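Home What we do People Join us Contact

About Plevton

We collect examples for machines that learn by being shown. Mostly that means pouring, measuring and drawing up liquid, over and over, with two robot arms and a great deal of patience.

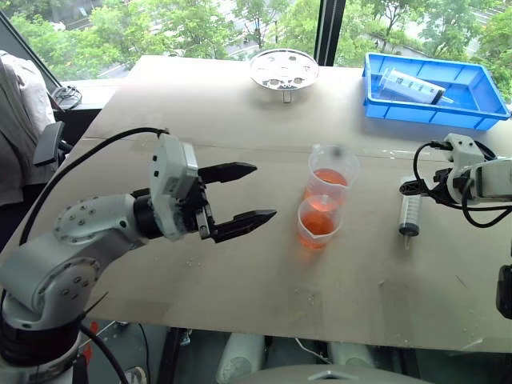 Huguette Pons told us on her first visit that she had expected more software and fewer drips. She came back to work here in August, so we can't have put her off entirely.

Plevton began with one table and one task. We now have 10 people and a library of 2,283 recorded attempts, each with a person guiding the arms from start to finish. We keep the clumsy ones – a learning system that has only seen tidy work has no idea what to do when a syringe tips over. Pavithra Kurian goes through every recording and marks where it went wrong, and she is not easily charmed.

Our current set, Briltex, covers 22 tasks from the lab bench. Beakers and syringes come first. Lids are next, and we are not looking forward to lids.

We don't build the arms or train the models. Our clients do that, and they ring us when the result pours like a tired waiter. We then record some more.

If you have steady hands and can bear doing the same thing until lunch, write to us. Training is paid, and so is the tea.

We use cookies to remember your settings. Accept Decline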